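Clearing the Desk: A Study of One Surface in the Drinambridge Study Room
Project report, 3 December 2023

The desk against the blue wall is the longest in the room, and for most of August it was also the place where paper went to retire. My project set out to learn whether a long desk can be kept clear by ordinary students with ordinary self-control.

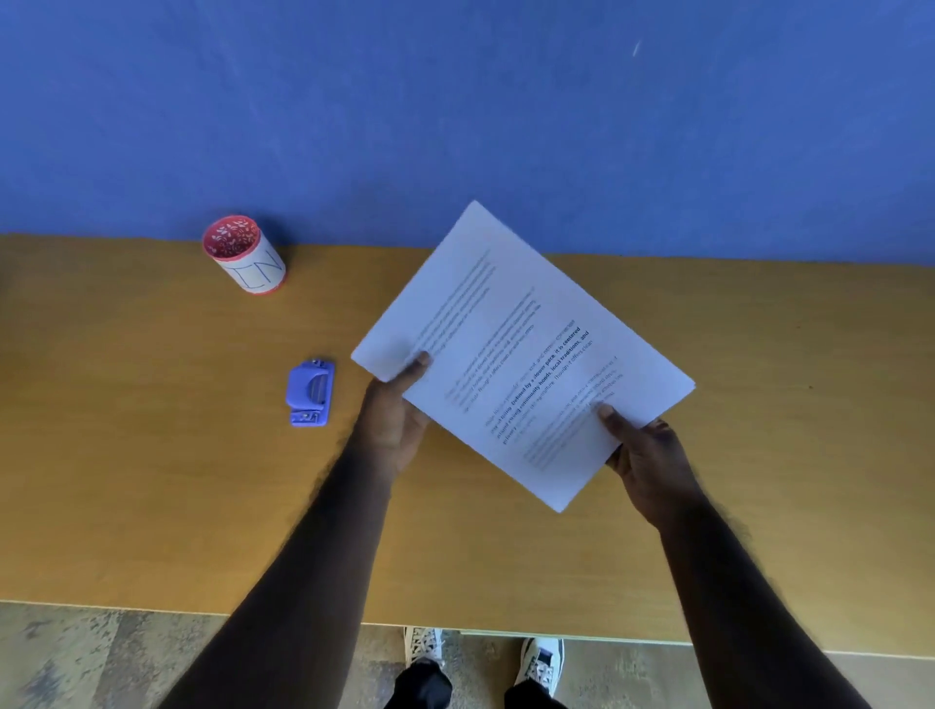
My starting point was the rule we all know from the Kokberg handbook, which says that loose sheets should be "dealt with promptly." It does not say by whom. I took this to mean me, for the length of one project.

Method

I gave the desk 20 minutes at the end of each session for 6 weeks. Every sheet had to be read, punched and filed, or recycled. Stacking it neatly in a corner was not allowed, which ruled out my entire previous system. Only two objects had permission to live on the desk: the purple-blue hole punch and the red and white holder with the big blue letters on the outside. Everything else went to the Jirnard shelf.

Results

In the first week I handled 200 sheets. A good part of them were copies of the same reading for the Ko module, printed by people who had plainly meant to read it. I kept 2. The rest went into recycling, where they were at last in good company.

By week three the paper had slowed down, but pens became a problem. They left the holder and did not come back. I have no finding on where pens go.

The clear desk also showed things the paper had been hiding. The wood tone is more orange toward the back and left, and the wall has a short whitish scratch that I would like to state was there before my project.

Limitations

I was both the researcher and one of the main sources of the mess. A future study should use somebody tidier, or at least somebody who owns a binder. This report was printed on one side only, and I still need to punch it.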